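The Handale Cell

The brown mat had to be ironed, and there was no job number for ironing.

I looked through the booking system twice. There was a number for lubrication, a number for calibration, and a number for "misc. cleaning (non-optical)", which I had used the week before to get coffee out of a keyboard. I put the ironing down as calibration. If you have ever tried to teach two arms the height of a table with a wrinkle in it, you will agree this was nearly true.

The cell had come to us from Handale, where Clandska used to have a building and now has a sign. It arrived on two pallets with a binder. The binder was written by someone called, as far as I could tell from the initials at the foot of each page, P, and P had strong feelings. Page one said DO NOT MOVE THE HOLDER. The holder was in a separate box, in bubble wrap, on the other pallet.

So that was how I began: one holder, already moved.

I was given twelve shifts to get the thing running. The job, once it ran, would be modest. One arm would take a block, post it into the white holder and let it slide down, and the other would collect it at the bottom and hand it on to whatever Brenham decided came next. Brenham is our head office. It had not decided what came next. It had decided on twelve shifts.

The first three went on bolts, the fourth on the mat. On the fifth I switched the arms on, and the lights on the bases came up green, and I stood there feeling like the owner of a large, well-behaved dog. Then I asked the right arm to go to its home position and it went to Handale's. It swung with great confidence towards a shelf that was in another county, and stopped in mid-air with its fingers out, waiting to be given something.

I found I minded on its behalf. I typed in the new home and it went there without any fuss, which is more than I managed when they moved me.

P's binder had a chapter on the holder. It was a long chapter for a bit of folded sheet metal. The holder must stand so that its lower end rests on the mat. It must lean, but not so far that the block arrives in a hurry. The right gripper must be able to come down inside it without touching either side, and you were to check this by hand, at the slowest speed, "with patience and a clear diary". There was a pencil note beside this in P's writing. The note said: 2 mm.

Two millimetres of what, and in which direction, P had not felt able to say. 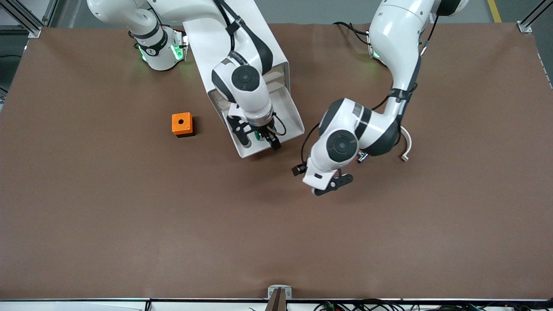
I tried two to the left. The fingers brushed the metal, with a noise like somebody opening a tin in a library. I tried two to the right and got the same noise from the other wall. I tried two towards me. I tried two up, by means of a washer, and then took the washer out again, because the binder said the end must rest on the mat and I had started to obey the binder in small things in the hope that it would be kinder to me about large ones.

Between tries I jogged the arm down a hair at a time and crouched with my cheek almost on the rail, looking up the trough. You get to know a gripper that way. I knew which finger had the scratch. I knew that the cable at the wrist liked to lie on one side and would creep back there if you tied it on the other, and on the seventh shift I gave up and let it.

The left arm, all this while, did nothing. It had been perfect from the start. It went where it was sent and came back, and it held itself over the mat with the air of a colleague who has finished early and isn't going to mention it. I didn't trust it. I tightened everything on it anyway, and it was all tight.

On the ninth shift a message came from Brenham asking for a percentage. I wrote 50. A second message asked what the 50 was a percentage of, and I said I would look into it.

I should explain the Ivanov test, which was chapter six. Ivanov was the line at Handale the cell had been built for, and before the line would accept it the cell had to make 100 passes without a touch, a drop or what P called "a hesitation". If it failed on the ninety-ninth you went back to one. P had evidently failed on the ninety-ninth. The page was creased in a way that suggested it had been across a room.

I ran it on the tenth shift. It touched on the fourth pass. I moved the holder. It touched on the ninth. I moved the holder back to where it had been for the fourth, and it touched on the first.

Then I did what I ought to have done on day one and read the binder from the back. Behind the spare parts list, after the wiring, in a plastic sleeve with a biscuit wrapper, was a single sheet headed THINGS I WOULD TELL YOU IF I WERE THERE. It was not a long list. The second item said that the holder was fine. The holder had always been fine. The right arm sagged by two millimetres once its joints had been running for a while, and you had to warm it up first and teach it afterwards, and the reason page one said not to move the holder was that everybody moved the holder.

I put the holder back on the marks I had made before I started being clever. I let the arm wave about over the mat for the length of a sandwich. I taught it its points again, slowly, with my cheek on the rail, and it came down the middle of the trough and touched nothing at all.

It made its hundred that afternoon. I left it going while I did the paperwork, and it was past 2000 when I remembered to stop it.

I wrote to Brenham that the cell was ready, and asked what it should do with the blocks. They said they were pleased, and that the cell was wanted at another site, and could I have it on two pallets by the end of November.

I wrapped the holder last. Before I shut the binder I turned to page one, crossed out P's sentence, looked at the gap for some time, and wrote it in again, larger. Then I took the sheet out of its sleeve and put it at the front, and kept the biscuit wrapper where it was, in case it was load-bearing.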